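Die Fähre nach Klinhom legt um 7 Uhr ab

Reto Lanz plant Inselaufenthalte, deren Ablauf sich nach Tide, Wassertank und Kistengewicht richtet. Ein Gespräch über Kapazitäten, Nebensaison und die Frage, wie viele Gäste eine kleine Insel versorgen kann.

Die Insel Klinhom hat 778 ständige Einwohner, einen Anleger auf der Ostseite und keine Landebahn. Wer dort Ferien macht, kommt mit dem Boot. Reto Lanz betreibt die Agentur Bustau, die Anreise, Unterkunft und Versorgung für Einzelreisende und kleine Gruppen koordiniert. Zuvor arbeitete er in der Disposition eines Speditionsunternehmens, und der Wortschatz ist ihm geblieben: Er spricht von Slots, Umlaufzeiten und Pufferbestand.

Wir treffen ihn im Büro der Agentur, an einem Samstag, kurz nach der Abfahrt des zweiten Bootes. Auf dem Bildschirm ist eine Tidentabelle geöffnet, daneben eine Liste mit Zimmernummern.

»Die meisten Anfragen beginnen mit dem Strand«, sagt Lanz. »Ich frage zuerst nach der Ankunftszeit des Fluges. Wer nach 15 Uhr auf dem Festland landet, erreicht das letzte Boot nicht mehr und braucht eine Zwischenübernachtung. Das lässt sich buchen, aber man muss es vorher wissen.«

Die Überfahrt und ihre Grenzen

Zwischen Festland und Insel verkehrt ein Boot mit geringem Tiefgang. Bei normalem Wasserstand dauert die Überfahrt 50 Minuten. Bei Niedrigwasser muss es die Sandbank südlich des Anlegers umfahren, was die Fahrt auf 70 Minuten verlängert. An einzelnen Tagen im Monat entfällt die Mittagsabfahrt ganz.

»Der Fahrplan am Anleger nennt feste Zeiten, verbindlich ist der Aushang vom Vorabend«, erklärt Lanz. »Wir gleichen jede Buchung mit der Tidentabelle ab und schicken den Gästen die korrigierte Abfahrt. Bei der Rückreise rechnen wir immer mit der längeren Strecke.«

Für das Gepäck gilt eine Obergrenze von 20 Kilogramm pro Person. Hartschalenkoffer werden befördert, müssen aber am Heck verstaut werden und kommen als Letztes von Bord. Weiche Taschen liegen unter den Sitzbänken. Tauchausrüstung wird als Fracht behandelt und am Vortag aufgegeben.

Orathai Jitpraphai ist für den Anleger zuständig. Sie führt die Passagierliste und entscheidet bei Seegang über die Zuladung. »Ab Windstärke 6 fährt das Boot nicht«, sagt sie. »Bei 5 fährt es mit weniger Fracht. Dann bleiben zuerst die Baustoffe stehen, danach die Getränke. Personen und Medikamente haben Vorrang.« Im vergangenen Jahr fielen die meisten Abfahrten im November aus. Im Februar fuhr das Boot jeden Tag.

Wasser als begrenzende Größe

Das Gästehaus Prirnham liegt zehn Gehminuten vom Anleger entfernt. Kamonchanok Khunthong leitet es gemeinsam mit ihrer Schwester Daranee. Es hat 6 Zimmer, die alle zum Garten hin liegen. Weitere Zimmer wären baulich möglich, sagt Kamonchanok Khunthong, die Wasserversorgung lasse sie jedoch nicht zu.

»Wir sammeln Regenwasser und kaufen in der Trockenzeit zu. Der Tank fasst 4.000 Liter. Bei voller Belegung reicht er mit Küche und Wäsche knapp drei Tage. Danach muss nachgefüllt werden, und die Pumpe am Dorfbrunnen läuft für uns nur morgens.«

Daraus ergeben sich Regeln, die in der Buchungsbestätigung stehen. Handtücher werden jeden dritten Tag gewechselt, Bettwäsche einmal pro Woche. Die Außendusche am Strandzugang wird mit ungefiltertem Brunnenwasser gespeist und ist zum Abspülen von Salz und Sand vorgesehen. Trinkwasser steht in 20-Liter-Behältern auf dem Flur, eigene Flaschen können dort befüllt werden.

Den Strom liefert tagsüber eine Solaranlage, abends ein Batteriespeicher. Klimageräte gibt es in zwei Zimmern. Die übrigen haben Deckenventilatoren und Fensterläden mit verstellbaren Lamellen. »Gäste, die wegen der Klimaanlage buchen, bekommen von uns eine klare Auskunft«, sagt Daranee Khunthong. »Das Gerät läuft bis Mitternacht, dann schaltet der Speicher auf Grundlast. Wer das weiß, beschwert sich selten.« 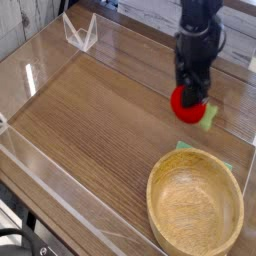 Verpflegung nach Liefertag

Das Restaurant Brustetti am nördlichen Ende der Bucht ist das einzige auf der Insel, das ganzjährig geöffnet hat. Isauro Montes führt es in der fünften Saison. Die Karte umfasst 7 Gerichte und wechselt mit den Lieferungen. Gemüse kommt dienstags und freitags mit dem Frühboot, Mehl und Öl einmal im Monat, Fisch täglich von zwei Booten aus dem Dorf.

»Am Montag koche ich mit dem, was lagerfähig ist«, sagt Montes. »Kürbis, Zwiebeln, Kohl, Hülsenfrüchte. Wenn jemand am Montag Blattsalat bestellt, muss ich absagen. Am Dienstagabend gibt es ihn wieder.«

Er bittet um Reservierung bis 14 Uhr, auch für einen einzelnen Platz. Die Kühlkapazität ist knapp bemessen, ein zweites Kühlhaus wäre mit dem vorhandenen Stromanschluss nicht zu betreiben. Die Reservierungen bestimmen, wie viel Fisch er am Nachmittag abnimmt. Was die Boote darüber hinaus fangen, geht an die Haushalte im Dorf oder wird getrocknet.

Unverträglichkeiten sollten bereits bei der Buchung des Aufenthalts genannt werden. Glutenfreies Mehl etwa wird mit der Monatslieferung bestellt und ist kurzfristig auf der Insel nicht zu bekommen.

Nebensaison und Aufenthaltsdauer

Bustau vermittelt keine Tagesausflüge nach Klinhom. Die Mindestdauer beträgt vier Nächte. Lanz begründet das mit dem Aufwand pro Gast: Überfahrt, Erstausstattung des Zimmers und Endreinigung fallen unabhängig von der Dauer an. »Beim Wäschewasser ist die Rechnung am deutlichsten. Ein Gast mit acht Nächten verursacht eine Endreinigung, vier Gäste mit je zwei Nächten verursachen vier.«

Er empfiehlt die Wochen nach der Hauptreisezeit. Die See ist dann noch ruhig, das Zimmerangebot größer, und das Riff vor der Westseite ist bei Hochwasser vom Strand aus schwimmend zu erreichen. Bei ablaufendem Wasser entsteht dort eine Querströmung. Am Zugang steht ein Pfosten mit Markierung: Liegt die rote Linie frei, soll niemand mehr hinausschwimmen.

Zu Fuß lässt sich die Insel in etwas mehr als drei Stunden umrunden, wenn man den Abschnitt an der Südspitze bei Niedrigwasser passiert. Sonst bleibt der Weg über den Hügelrücken, der länger ist und in der Mittagszeit keinen Schatten bietet. Fahrräder verleiht der Laden am Anleger, Motorroller werden an Gäste nicht vergeben.

Geldautomaten gibt es auf Klinhom nicht. Das Gästehaus nimmt Karten an, sofern das Netz verfügbar ist, das Restaurant und der Laden nur Bargeld. Die Krankenstation ist vormittags besetzt. Für Notfälle liegt ein Schnellboot bereit, dessen Einsatz gesondert berechnet wird. Lanz rät, vor der Reise zu prüfen, ob die eigene Versicherung Seetransporte einschließt.

Ob das Angebot wachsen soll, beantwortet er mit einem Blick auf die Zimmerliste. »Wenn die Gemeinde den zweiten Brunnen bohrt, kommen vielleicht zwei Zimmer dazu. Vorher ändern wir an der Belegung nichts.« Die Entscheidung über den Brunnen steht noch aus.

Buchungsanfragen nimmt Bustau schriftlich entgegen. Anzugeben sind Flugnummer, Ankunftszeit, Gepäckumfang und gewünschte Aufenthaltsdauer.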